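I went to the open day at Arkow mostly because my neighbor Chrysanthi Dimitriou had a spare pass and I had nothing planned but regrouting the tub. I came home with a page of scribbles for the workbench column, so here goes.

Arkow has the old mill building out past Korkodgate, and they let people in by groups. Ours got a cup of coffee, a name sticker and a walk down a long hall to the demo room, where they'd hung black curtain and put on this purple nightclub lighting (my sweater looked fantastic in it). The two-armed robot was putting in its shift at a dark table, and Chrysanthi and I stood there way longer than we were supposed to!

What got me was the board. All the little parts sit on one flat white board, so you can see every last peg against it. I have been fixing things on a brown bench for years and losing black screws on it the whole time. Go dig out a white cutting board or an old shelf and work on top of that. A baking sheet lined with a white dish towel is even better for tiny stuff, because the rim stops the runaways and the towel keeps them from bouncing.

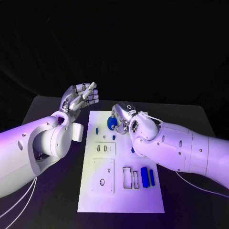 Gistwood Home & Bench, Issue 971, page 6

I tried the board trick the same evening on a drawer slide that had been sticking since September, and I'm sold. A few more things I've picked up or been reminded of:

**Lay out before you pick up.** Flat pieces in one area, upright pieces in another, little hardware up top. I used to dump the whole bag in a cereal bowl and fish around in it. Never again.

**Tame your cords.** There were thin white cables curving over that tabletop and it made me think of my own soldering corner, which is a disgrace. Binder clips on the back edge of the bench, cord through the metal loops, done. You can also cut a paper towel tube into rings and stuff the extra cord in those.

**Pinch the part, then look, then move.** One of the Arkow people told us that most of their dropped parts come from rushing the grip. Same at my house! If you've got stiff fingers, try wrapping a rubber band twice around a small knob or dowel before you try to place it. Take it off once the piece is seated.

**Sandpaper.** Somebody in our group asked how they clean up printed parts and that got a whole conversation going. For plastic pegs that won't quite go in, I start at 400 and finish at 500, with a drop of water and a drop of dish soap. Check the fit every few strokes. You can't put plastic back.

**Two hands, two jobs.** Let one hand hold or wait and the other one do the work. I catch myself trying to steady a hinge and start a screw with the same hand, and that's how I got the scratch on the pantry door.

Chrysanthi swears by Sarantis paste wax on sticky drawer runners, by the way. I use a candle stub. Either one, rub it on thin and buff it with an old sock.

Next time: getting candle wax out of an old sock.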